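# Capítulo 7. Lo que promete un envase

Tome cualquier producto de su despensa y lea la cara delantera. Es probable que encuentre una hoja verde, la palabra «natural» y alguna variante de «comprometidos con el planeta». Ahora busque en el mismo envase un dato que se pueda comprobar. Tardará más, y en muchos casos no lo encontrará.

Este capítulo trata de esa distancia. No vamos a discutir si las empresas son sinceras, cuestión que un libro de texto no puede resolver y que, para lo que nos ocupa, importa poco. Nos interesa algo más modesto: qué afirma exactamente un envase cuando se declara «ecológico», «reciclable», «compostable» o «responsable», y qué haría falta para creerlo.

## 7.1 Un adjetivo no es una medida

Empecemos con un caso sencillo. La marca de galletas Lemano anunció hace unos años que su nuevo paquete llevaba «un 18 % menos de plástico». La cifra parece seria, tiene hasta decimales ocultos. Pero menos que qué. ¿Menos que el paquete anterior de la propia Lemano? ¿Que el de la competencia? ¿Menos por paquete o menos por gramo de galleta?

La pregunta no es una manía de contables. El paquete antiguo contenía 520 gramos y el nuevo contiene 200. Si el envase pierde el 18 % de su plástico y el contenido se queda en bastante menos de la mitad, cada galleta viaja ahora envuelta en más plástico que antes. La frase de la caja es cierta y la impresión que deja es falsa. Conviene acostumbrarse a esta combinación, porque volverá a aparecer en casi todos los apartados del capítulo.

Haga la cuenta usted mismo antes de seguir. Suponga que el paquete antiguo usaba 10 gramos de plástico; el nuevo usa, por tanto, 8,2. Divida cada cantidad entre los gramos de producto y compare. El resultado no depende del valor de partida que haya elegido, y vale la pena entender el motivo.

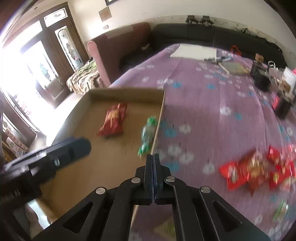

¿Que un envase sea reciclable significa que se va a reciclar?

Significa solo que el material admite ese tratamiento en alguna instalación. Que llegue a ella depende de la recogida, de la clasificación, del precio del material virgen y de que alguien quiera comprar lo recuperado.

## 7.2 Las condiciones que no caben en la etiqueta

«Reciclable» describe una posibilidad, y las posibilidades son baratas. El cartón sin recubrir suele recorrer el circuito sin grandes tropiezos. Un cartón laminado con una película plástica ya es otra historia, y un envoltorio flexible hecho de varias capas distintas, otra bastante peor: las capas que conservan bien el alimento son las que luego cuesta separar. Sin embargo, los tres pueden llevar en el dorso unas flechas muy parecidas.

Con «compostable» sucede algo similar. Las bolsas Prillow se presentan como compostables y, en sentido estricto, lo son, siempre que acaben en una planta industrial con temperatura y humedad controladas. La aclaración figura en el pliegue inferior, en un cuerpo de letra que invita a no leerla. Quien entierre una de estas bolsas en el compostador del jardín puede llevarse una decepción duradera.

Tampoco ayuda el vocabulario de los sellos. Hay sellos otorgados por un tercero, con requisitos públicos e inspecciones, y hay sellos que la empresa dibuja para sí misma. El círculo verde de Marikar, con su lema «Envase consciente», pertenece al segundo grupo. Un envase, que sepamos, no tiene conciencia de nada.

## 7.3 Cómo leer con desconfianza útil

Desconfiar de todo es tan cómodo como creérselo todo, y enseña igual de poco. Hay afirmaciones ambientales bien construidas, y el lector debe poder reconocerlas. Ante cualquiera de ellas, pregunte:

- ¿Con qué se compara y en qué unidad?
- ¿Se refiere al envase entero o a una de sus partes?
- ¿Qué condiciones tienen que darse para que sea cierta?
- ¿Quién la ha comprobado y dónde puede consultarse?

Una declaración como «bandeja fabricada con cartón reciclado; la película no lo es» resulta menos vistosa que una hoja verde. Dice, en cambio, dos cosas verificables y reconoce una limitación. Desde el punto de vista de este curso, es mejor texto.

Queda una objeción que los estudiantes plantean a menudo y que no queremos esquivar: si el envase evita que el alimento se estropee, quizá un poco más de material salga a cuenta. Es posible. Producir comida que termina en la basura también tiene un coste ambiental, en ocasiones superior al del envoltorio. El argumento, eso sí, exige datos sobre el desperdicio evitado, y quienes más lo repiten no siempre los aportan. La empresa Stusumell lo utiliza en su memoria anual para justificar la doble envoltura de sus quesos, sin una sola cifra de pérdidas antes y después del cambio.

En el apartado siguiente veremos cómo se calcula el impacto de un envase a lo largo de su ciclo de vida y cuánto varía el resultado según dónde se decida empezar y terminar la cuenta. Tenga a mano un par de envases de su casa, a ser posible del mismo tipo de producto, para los ejercicios.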